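4. Display Height and Shelf Choice in Small Stores

4.1 Background

Most work on how shoppers pick goods from a shelf has been done in large supermarkets, where shelving is fixed to a wall or stands on the floor in long rows. Small stores use a wider mix of fittings. In the stores we visited in Skovura and Marwat, goods near the register were often placed on racks that stood on a counter or table, and the same rack might be moved several times in a season. The height at which an item is seen then depends on two things: its place on the rack and the height of the surface under the rack. Earlier studies report only the first. We treat the two separately in this section and return to the combined measure in Section 5.

The question matters to store owners for a practical reason. Counter space is limited, and a rack that draws attention to the wrong items takes up room that could be used for something else. Owners in our interviews gave mixed accounts of what worked. Several said that the top row sold first. Others said that shoppers who were waiting to pay looked down and took whatever was closest to their hands.

4.2 Setting and data

Sales were recorded in 25 stores over 3 months, starting in November. Each store sold the same Guvar line of packaged dry goods, which came in 46 varieties. Varieties were assigned to positions by a rotation plan, so that no variety stayed in one place for the whole period. After removing bulk orders and returns, 2,423 single purchases remained for analysis. Stores in Fladska joined later than the others and are marked as a separate group in the tables.
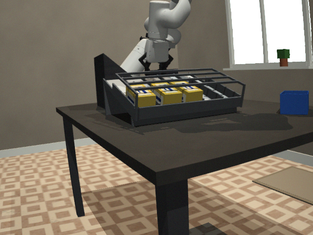

Figure 3. Display rack on a table.

Position was coded by row and by side. Row was counted from the bottom of the rack, and side was coded from the point of view of a shopper facing it. We also noted the surface the rack stood on, because a rack on a table, as in Figure 3, puts its rows at a different height from the same rack on the floor. Table height was measured to the top of the surface and entered in the model as its own term. Where the rack was moved during the day, the position at opening time was used. This adds some noise to the surface term but should not favor one row over another, as the rotation plan did not depend on where the rack stood.

Price was held constant within each store. Small differences between stores remained, mainly between Marwat and the other towns, and these are absorbed by the store term. We did not record the age or height of shoppers. A shopper's own height clearly affects what counts as eye level, and our results should be read as averages over whoever came in.

4.3 Results

Row had a clear effect on sales when the rack stood on the floor. Items in upper rows sold more than items in lower rows, in line with the supermarket studies. On raised surfaces the effect was weaker, and in the Fladska group it could not be told apart from zero. Side had no steady effect in any group — items on the left did slightly better in Skovura and slightly worse in Marwat.

Adding the surface term improved the fit of the model more than adding a finer coding of rows. The order in which stores joined the study made little difference to this result. Leaving out the first two weeks, when some owners were still getting used to the rotation plan, did not change the direction of any estimate.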